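Folding a quilted jacket: what I learned at the Clirden open day

In October I went to the open day at Clirden, where they teach machines to do housework. I went for the robots, but I came home with tips for my own closet. I write them down for everybody who fights with thick clothes every fall.

The demonstration I liked best was the folding of laundry. People guide grippers with two fingers, one in each hand, and the machine later learns from these movements. On a board by the door it said that 3,094 foldings were already recorded, and only 26 of them were with padded jackets. I understood why after five minutes.

A gripper can only pinch, so it must choose well the place where it pinches. The same places are good for our fingers.

Take the jacket by the binding. The binding is firm and does not slip. If you take the quilted part, you hold only air and filling, and the rest stays behind.

Spread it wide first. A bed is better than a table, as the sleeves need a lot of room. Pull both sleeves straight out and smooth them from the shoulder to the cuff with a flat hand.

Close the zipper before you fold, or turn the pull to the inside. An open zipper can scratch the other clothes in the drawer.

Bring one front panel over the body, then the other. Move slowly and let the air go out. The lady at the Pestis table told us to wait a few seconds after each fold, and it is true that the fold stays flatter.

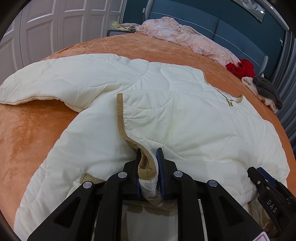 After the panels come the sleeves. Lay them down along the back, one over the other, and fold the jacket from the bottom in three parts. Do not press it with something heavy. I did this last year with my gray one and the filling had lumps until spring.

For storage I use a cotton bag. Plastic keeps the moisture inside.

The next open day is not announced yet. Entrance was free, but they let in only 500 visitors, so come early.

Written November 1, 2022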